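From: Leonilde Marinho
Date: 2020-05-11
Subject: Re: snack shelf order

Inês Cunha wrote:

> Which red packets do you want again? The Torres list has 3 kinds and I can't tell them apart by name.

Inês, the small shiny red ones, with 麦丽 in white across the front and a white oval logo above it.

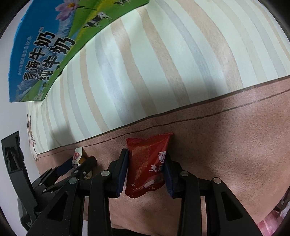 ## For the order

- Red packets: one box, same as last time
- Milk: none this week, we still have plenty
- Please put it on the Turwood account, number 692

I can pick everything up after work.

Leonilde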